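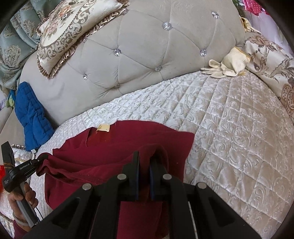 A dark red garment on a quilted bedspread, held by two grippers.

The woman who runs Wirnard, a home-folding course that costs 46 dollars and takes one evening, would like me to believe that my bed is the best folding table I own. I went in doubting it. I came out doubting it a little less, and doubting some other things more.

"People fold on whatever is nearest," she says. "Then they wonder why the pile leans." Her argument is that a bed is at a kind height, wide enough for a coat, and has to be cleared before you can sleep in it. That last part she calls the deadline. I tell her I have slept next to a pile of laundry for most of a week. She writes this down, which I did not enjoy.

My first objection is the surface. A quilted bedspread with stitched diamonds and raised scrollwork is handsome, but it isn't flat. Press a sleeve against it and the sleeve takes on the hills underneath. She agrees faster than I expected. "For a dress shirt, I'd pull the spread back and work on the sheet. For a sweater or anything soft, the quilting helps. It grips." Does it? A shiny spread seems to me a thing that clothes slide off. She says the stitching does the gripping and the shine is only for looks. I tried it later at home with two shirts and would call the result a draw.

She is firmer about labels. Her rule is to find the label before making any fold at all, because it tells you where the neck or the waistband is and which side of the cloth you have in front of you. "Dark red is a terrible color for this," she says. "In the evening you can't see a seam in it. You look for the little pale tag and go from there." I have no quarrel with that one. It is also free advice, and my grandmother gave it to me.

So what does the money buy? Mostly, she says, the order of things: label, shake, spread, smooth, sides, thirds. She teaches it to rooms of up to 40 people, and claims that 3000 have taken it so far. I ask how many still fold that way by September. There is a pause. "I get nice emails," she says. Asked how many, she gives me a figure, 768, and admits that it includes the ones asking about parking.

There are products, of course. Wirnard sells a folding board called the Zultus and a lint cloth called the Kaneko, and I ask why anyone needs a board if the bed is so good. "Some people like an edge to fold against," she says. I point out that the bed has four. She laughs at that, but the board stays on the price list. The lint cloth she defends harder. One speck on dark cloth will catch your eye every time you open the drawer, in her view, and it should come off before the folding starts. I suggest tape. "Tape is fine," she says, after a moment.

We disagree most about thick folds. She wants every fold smoothed from the middle out with a flat hand, and any hump in the cloth opened up and done over. I say a hump in a sweater goes away under the next sweater. "It goes away and becomes a crease," she says. I have checked my own drawer since then. There are creases. I can't say what made them.

The follow-up course, Evex, covers closets. I asked whether it was any different from the first one, and she said it had more hangers in it.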